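Filed under: People & Work

I caught Woo-jin Yoon at the end of a night shift in Meddale, where he has been a ward nurse for 16 years, and I'd promised to keep it short (we went way over). I wanted to talk about sleep, mostly because I'm so bad at it!

"People think you flip a switch," he told me. "You don't. Your stomach is the last thing to catch up."

His rule is no coffee in the final 3 hours, then home on the bus with sunglasses on, even in January. I laughed, but he was dead serious. "The light wakes you right up. I look silly and I sleep fine."

He used to nap in the break room and gave it up. "I'd wake up feeling worse, and then I'd be grumpy with everybody." What he does now is walk the long hallway past surgery, up and back, until his head clears.
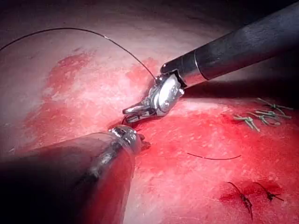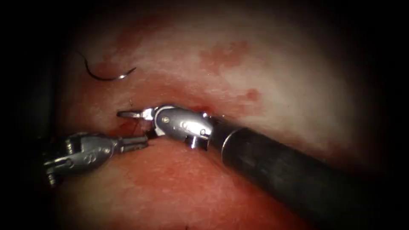
Instruments at work on tissue.

What about days off?

That's the hard part, he says. His kids want him up at breakfast, and he wants to be there, so he sleeps in two pieces and calls it good enough. "I got roughly 60 bad naps out of my daughter's first year," he said, "and I wouldn't trade them."

I asked if he'd ever go back to days. He stirred his tea for a while. "Maybe when they're older. I like how quiet the bus is."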